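Split-demo training

Split-demo training is a way of teaching two-armed robots small, fiddly jobs by showing them the job in pieces, where most people would show it start to finish. I first heard of it under the name Pleltico, which was the name of the code and not the method, but you'll see the two mixed up all over the place (I still do it myself!).

Where it came from

The idea grew out of work at Semstead, where a small group had been trying to get a pair of cheap arms to put key tags onto keys. It's a rotten job for a robot. Keys are thin and shiny and lie flat, the tags slide away when you nudge them, and whatever one arm does, the other has to know about it. I've tried teaching it the old way and I gave up after an afternoon.

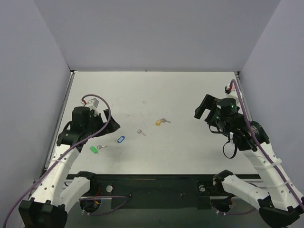
Keys and colored tags on the worktop, with an arm at each side.

How it works

A person drives both arms by hand through a second set of controls, and the robot records what its cameras saw and how its joints moved. So far that's plain imitation learning, same as everybody does. The twist is that each recording covers just one stretch of the job - picking up a key, say, or bringing the two grippers together - and then stops. You collect 20 recordings of each stretch, shuffle where things lie on the table every time, and train one model on the whole lot.

The stretches have to overlap a bit. In the Semstead write-up each one starts 2 seconds before the last one ends, so the robot always has some idea of how it got where it is. Leave that out and the arms tend to stall at the joins, just hovering there, which is maddening to watch.

Bailly, the older method it gets compared with most, uses full-length recordings and a separate model for each arm. I find Bailly easier to set up, but a fumble near the end of a recording means you throw away the whole thing, and with keys you fumble a lot.

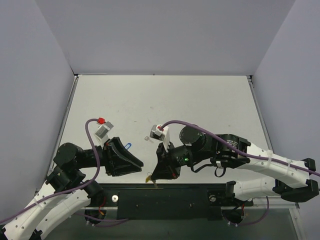 Jacqueline Carré wrote in to say that I'm being too hard on Bailly, and that with a patient driver and a decent pair of controls the full-length recordings come out fine. She also thinks the overlap matters more than the splitting, and she'd like to see somebody test one without the other.

Fair enough, and I'd like to see that too. The closest thing I know of is Skindska, a spin-off that kept the overlap but let the stretches run much longer. It was tried on 11 different jobs, mostly sorting and threading, and did well on the slow ones. On anything where both arms had to move at once it got muddled, and the notes don't really say why.

Known problems

Deciding where to cut the job up is still done by eye, and two people will rarely pick the same spots. Shiny parts are a headache as well - a model trained under one lamp can lose a key completely under another. I usually record some of every stretch with the lights changed, and that helps a fair amount.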